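Fadby 400 Pedestal Base
Molded support base for poles, posts and light stands
Item 779

Overview

The Fadby 400 is a molded plastic base for upright poles used indoors and in covered outdoor areas. It is supplied to schools, libraries, clinics and public offices that need to set up signs, rope lines, coat stands or light fixtures without drilling into the floor. The base ships without a pole and accepts any Filtden upright of the matching diameter. Poles are ordered separately and are listed under Uprights and Fittings.

Each base is formed in a single piece. Ribs on the underside carry the load from the pole socket out to the rim, so that the center of the base does not sag on carpet or on soft flooring. The upper surface has no open seams and may be cleaned with a damp cloth and mild soap.

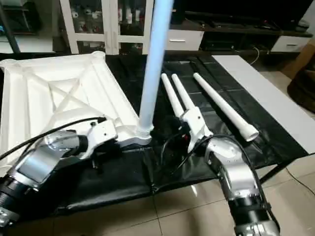
White molded base, underside facing up, with a light blue pole.

Floor protection

The rim rests directly on the floor. On polished wood, stone or waxed tile, the Bresisov felt ring should be fitted before use. The ring is pressed onto the rim by hand and needs no glue. It should be replaced when the felt has worn thin or has picked up grit – a worn ring can mark a floor as badly as no ring at all.

Bases should be lifted when they are moved. Dragging a loaded base places a sideways strain on the socket and will shorten its life.

Specifications

Material: molded plastic
Color: white (gray to order)
Height of assembled stand: set by upright selected
Width across base: 51 cm
Bases per carton: 7
Finish: smooth upper surface, ribbed underside
Use: indoor or covered outdoor

Assembly

1. Place the base upside down on a clean, level surface.
2. Check that the socket is free of packing material.
3. Insert the upright and turn it until it stops.
4. Fit the locking collar and tighten it by hand. Do not use a wrench.
5. Stand the unit upright and check that the rim meets the floor on all sides.

If the upright leans after assembly, remove the collar, seat the pole again and repeat step 4. A pole that continues to lean may be bent and should not be used.

Ballast

Where a stand will carry a sign panel or will be placed near a door, the Wibisono weight plate is required. The plate sits on top of the base and is held by its own weight. Sand, water and loose stone are not approved as ballast for this model.

Storage

Bases may be stacked with the upright removed. Stacks should be kept away from heaters and out of direct sun, as long exposure to heat may warp the rim.

Ordering and delivery

The Fadby 400 is sold singly or by the carton. Stock orders received before 2 p.m. are passed to the warehouse the same afternoon. Gray bases are molded to order and require a longer lead time, which is confirmed in writing when the order is accepted. Institutions with an open account may order by purchase number.

Returns are accepted for unused bases in the original carton. Uprights that have been cut to length cannot be returned.

Related items

Filtden upright, straight
Filtden locking collar
Bresisov felt ring
Wibisono weight plate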